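Skin Prep and Foundation Tools
Course handout, Unit 4
Stallow School of Makeup, Leneck campus
Instructor: Ilse Haberkorn
Revised January 2023

Read this before the practical. Bring your own kit and a clean towel. Disposable spatulas are supplied.

1. Skin prep

Most trouble with foundation starts before the foundation is opened. Dry patches catch pigment. Too much moisturizer makes the product slide and separate, usually along the sides of the nose first.

Cleanse, pat dry, and apply a thin layer of moisturizer. Wait 2 minutes before primer. Students tend to skip the wait when the clock is running, and it shows on the cheeks and chin.

Primer goes only where it is needed. Silicone primers fill texture and suit the center of the face. Water-based primers are lighter and can be taken out to the hairline. Check the first few ingredients on your primer and your foundation before you pair them. A water-based foundation over a heavy silicone primer will often roll up into small crumbs under the brush.

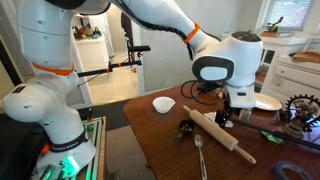
2. Choosing a tool

Flat brush. Good for placing product, poor for blending. Leaves lines if you stop there.

Dense round buffing brush. Medium to full coverage. Work in small circles with light pressure. Pressing hard bends the bristles and lifts what you have already put down.

Stippling brush. Two lengths of fiber, used with a tapping motion. Best for sheer layers and for skin with visible texture.

Damp sponge. Soak it, squeeze it out, then roll it in a towel. It should feel cool but leave no water on the back of your hand. A sponge takes up some of the foundation, so expect to use more.

Fingers. Fine for cream products on yourself. In this course we do not use them on a model.

Matúš Slanina will demonstrate the buffing brush and the sponge on the same face, one on each side, with the same foundation. Look at both sides from arm's length and then close up. The difference around the jaw is easier to see from the side.

3. Order of work

Start at the center of the face and move outward. Most people need the most coverage beside the nose and on the chin, and very little near the ears. Put product on the palette first — never straight from the bottle to the brush — and pick up a small amount at a time.

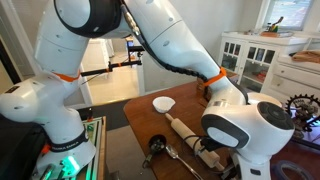 Blend down past the jaw until there is no edge. If the neck is a different shade from the face, match to the neck. Conceal after foundation, since you will need less of it by then. Powder last, pressed in with a puff on the forehead, nose and chin, and dusted lightly elsewhere.

4. Cleaning

Brushes used on a model are washed the same day. Lukewarm water, mild soap, bristles pointing down. Keep water out of the metal collar or the glue will soften and the head will come loose. Dry flat with the head over the edge of the counter.

Sponges are not shared between models. Throw them out when they tear or stay stained after washing.

For the practical

Prepare and complete one full face. Write down the products used and the tool for each area. Hand in your sheet at room 466 before you leave.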